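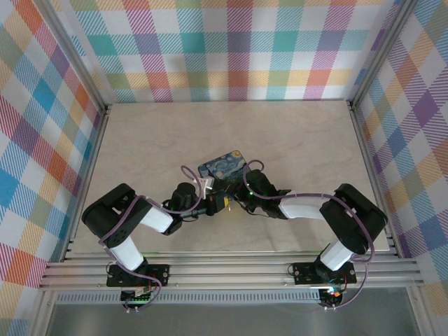 Sun 10 October

Second day with the Orkeck two-arm trial kit. Loan runs 30 days, then we pay or ship it back.

Sales sheet says "handover out of the box." Well. Ran the card handover with the stock demo, the Starry Night card, speed left at default. 16 tries, 11 clean. Of the misses, most were the card twisting as the second arm closed on it. Jussara thinks the timing is off between the two controllers. I think the grip force setting does nothing below the halfway mark, and I'd like someone to prove me wrong before we write to Boutros (their reseller) and get told to update the firmware again.

Cable routing. The purple cable on each arm loops free over the big joint and I don't like it. Nothing has snagged so far, but the manual has one paragraph on strain relief and no drawing. Relu wants to clip it to the forearm. Not until we have asked whether that voids the loan terms.

Base plates: fine on the rail, no complaints. Retightened both before starting, will check again Monday.

Plaid walls stay up for now. Cornel asked if the pattern helps the vision package. The vendor says yes, "rich backgrounds improve robustness," with no numbers attached. I want the same run against plain white panels before that line goes into our report.

Also the claim of 200 handovers without recalibration. We recalibrated twice in September on the Brarberg unit and that one was sold with the same sentence — same typo in it too.

To do:
- repeat at half speed, same card
- try a thicker card, then something that isn't flat
- log grip force against the setting, every step
- Aurelia to get the price of spare grippers in writing

Not recommending purchase yet. Tudor can have the arms after lunch tomorrow if he leaves the config file alone.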